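May 20, 2019
The shared kitchen deserves a better cup

Cledstead Community House will shortly decide how to equip the kitchen on its ground floor. The discussion so far has dealt with the coffee machine and its price. Much less has been said about the cups, the capsules and the table on which all of it must sit, and in the view of this column those matter more to the people who use the room.

Capsule machines have earned their place in shared kitchens. They are small, they ask little of the person using them, and they do not leave a half-full pot to stew through the afternoon. Górecki Hall has kept one for 2 years, and its members speak well of it. The objection lies with what surrounds the machine. The hall goes through 300 disposable cups in an ordinary month, and in May of last year, with the spring fair on, the figure was 891. Every one of them went into the garbage.

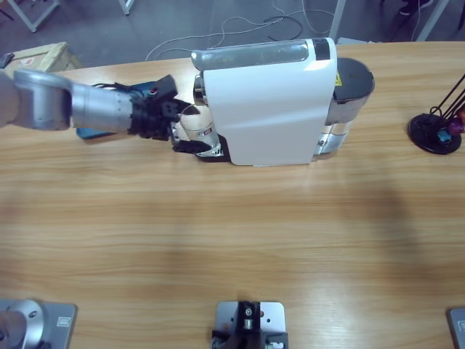

A capsule coffee machine with a clear plastic cup at the spout and a capsule stand to the right.

A plastic cup is a poor vessel for an espresso. It is light enough to tip, it gives the hand no protection, and it suggests to visitors that they are expected to leave soon. A plain ceramic mug costs little and lasts for years. The Drimwood branch library bought 21 of them when it refitted its reading room, together with a second drying rack, and the washing-up has been managed without a roster.

The capsules call for equal care. An open stand is preferable to a drawer, as the choice is in plain view and an empty place is noticed early. A lidded pail for used capsules should stand beside it, and the house should settle where that pail will be emptied before any machine is ordered. Koreck has such an arrangement already – modest, clearly labelled and well used.

The house should therefore set aside money for mugs, a rack and a pail in the same budget line as the machine. Written comments may be left at the front desk.

Igor Szczepańska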